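STESTELL ALLOTMENT AND GARDEN SOCIETY
Notes of the March meeting, upstairs room, Monday evening

Hello all. Usual warning that I write these up the way I scribbled them down, so if you want something short and formal you'll have to vote me out in the autumn (please do!). We started at 7.30, or a shade after, as the key to the upstairs room was on the wrong bunch again and I had to go back to the car for the other one.

Apologies

Several, mostly coughs. Two from the top plots who are away until Easter, and one person who sent a message saying they'd rather be watering their seedlings, which I have recorded as an apology whether it was meant as one or not.

Last meeting's notes

Agreed as a fair account, with two corrections. I had put that the new tap was going in by the compost bays. It is going in by the bottom gate. I had also written "leeks" where I should have written "leaks", under the item on the shed roof, and I'm sorry to the people who turned up the following weekend expecting plants.

Matters left over

The shed roof. Felt has been bought and is lying in the shed it's meant to be on top of. We need two dry days together and three people who don't mind a ladder. Names to me, please.

The bottom gate. It still drops on its hinge. If you lift it as you push, it closes. If you just push, it looks closed and then swings open the minute your back is turned, and we've had the muntjac in twice this month, once right up among the tulips on the middle row. I've tied a bit of blue rope to the post and I'd be so grateful if everybody used it until the new hinge comes.

The hedge on the lane side. The part we can cut has been cut. The rest will have to wait now until after nesting, and I said I'd write to the farm about their side.

Money

We have 1,565 pounds in the main account, with the rents in from everyone except four plots. I have reminded all four. Out of that we have to keep 800 back for the water bill, and I know I say this every year, but the water bill is not a thing we can be vague about. It comes in one lump in May and last year it was a horrible lump.

There was a proper discussion about whether rents should go up. One view was that a small rise every year hurts less than a big one every five. Another was that people on the half plots already pay more per yard than people on the full ones, and that we should sort that out first. I thought both of these were right, which was no help to anybody. We agreed I'd do some sums and bring two sets of figures to the next meeting, one with the half plots put straight and one without. Please could I have any other ideas before then and not on the night, as I can't add up while people are talking.

Seed potatoes

The big order came to 1,000 tubers altogether and they are all in the shed on trays, eyes up, looking very pleased with themselves. First earlies are ready to go to their owners now. The maincrop can wait a bit. If you ordered the red ones, they sent a different red from the one on the list and I rang up about it, and they say it crops just as well and keeps better. I've said we'll take their word for it this once. Anybody who really doesn't want them can have their money back and I'll sell them on at the plant sale.

Somebody asked if we could have a bag-up morning so that people don't rummage through the trays on their own. Yes, a very good idea, Saturday mornings are best for most of us, so I'll put a date on the board.

Weighing and selling the surplus

This took up the longest part of the evening and I did try to move it along. The background for newer members is that we've always sold spare veg from the table by the gate, by the bunch or by the handful, with an honesty tin. Last summer it went very well in July and then it all got a bit silly in August, when there were courgettes like marrows going for the same price as courgettes like fingers. Quite a few people (me included) would like to go over to selling by weight, at least for beans, potatoes and tomatoes.

Points made, in no special order:

Selling by weight is fairer on the grower and the buyer.

It means somebody standing there, and that's the whole trouble with it. The tin works by itself.

We could weigh things in the shed first and put them out in marked bags, so the tin could carry on just as it does now. I liked this one best and I think most of the room did.

Bags cost money and we've all been trying to use less plastic. Paper goes soggy if there's a dew. Could people bring their own? Some would and some wouldn't. We could ask members to save up clean carrier bags over the spring, and I've put a box out for them already.

If we do sell by weight, the scale has to be a proper one that's passed for trade use. Kitchen scales won't do. I'll find out what the rules are for a table as small as ours and report back.

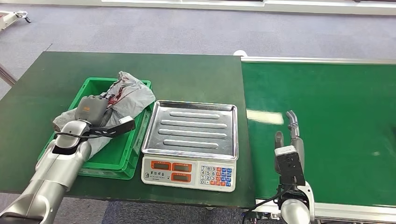
Crate, bag and scale.

We had a vote in the end, and it was for trying marked bags from the first week of July to the end of August, beans and potatoes only, and then looking at the tin afterwards to see if we're better off. Tomatoes were left out on the grounds that they squash. Everything else goes on as before, by the bunch, and I've been asked to say very firmly that marrows are free to anybody who'll carry them.

Pricing was put off. I said we could look at what the farm shop at Staltolby charges and come in a little under, and there were mutterings that our beans are better than theirs and we should come in a little over. Next time!

Plant sale

Same weekend as usual in May, on the green if it's dry and in the hall if it isn't. We made our best total yet last year and ran out of tomato plants before eleven, so could everybody who has a windowsill please sow a few extra. Label them. I can't say this strongly enough. We had a whole tray of something last time that was sold as "maybe peppers" and I've still not heard what they grew into.

We need 40 more small pots, washed, and any size of tray without a crack in it. Cakes as well, and I've put myself down for the ginger one before anybody asks.

There was a suggestion of a swap table next to the sale table, where you leave a plant and take a plant. I was worried it would eat into the takings but was talked round. We'll try it in the last hour only.

The trip

The coach to the gardens at Aster is looking likely for June. I've had a price for the small coach and it's bearable if we fill it, and not if we don't, so I need to know by the next meeting who's really coming, as opposed to who thinks it sounds nice. Friends and family are welcome. There's a tea room and the paths are flat apart from the walled garden, where there are steps at one end and a slope at the other.

Plots

Two changes. The corner plot with the pear tree has been given up, very sadly, by a member who has had it longer than I've had mine, and we agreed to send a card and some flowers. It'll go to the top of the waiting list this week. The new person needs to know that the pear is a good one but bears every other year, and this ought to be the on year.

The plot behind the shed has been split into two halves, as agreed in the autumn. The string is up. Please don't move the string.

Slugs

Not on the list but it came up, as it always does. Beer traps, wool pellets, going out with a torch, all had their supporters. I've gone over to starting everything in pots until it's big enough to look after itself, and I lost hardly any lettuces last year. One member does nothing at all and has the best hostas on the site, and we would all like to know how.

Anything else

Bonfires: after dusk only, and not when the wind's towards the bungalows. I've had a polite note from the lane. Let's keep it polite.

The wheelbarrow with the green handles has gone wandering. If it's on your plot, could it come home to the shed?

The noticeboard key is now on a hook inside the shed door, on the left, at shoulder height. My shoulder, so look low.

The seed catalogue from Poon has come and it's on the windowsill in the shed with a pencil. Put your initials next to what you want and I'll do one order for everybody and save on the postage. They've got the purple sprouting back in that everybody was cross about last year.

There was also a question about hens, and whether the rules allow them. The rules say "no livestock except by agreement", and it wasn't clear to any of us whose agreement. I'll look through the old paperwork.

Jobs I've come away with

Sums on the rents, both ways.
Rules on weighing and selling.
Letter to the farm about the hedge.
Date on the board for bagging up the potatoes.
Card and flowers.
Hens.

We finished at 9.20 and the chairs were put back. Next meeting is the same room, same time, in April, and I'll bring both bunches of keys.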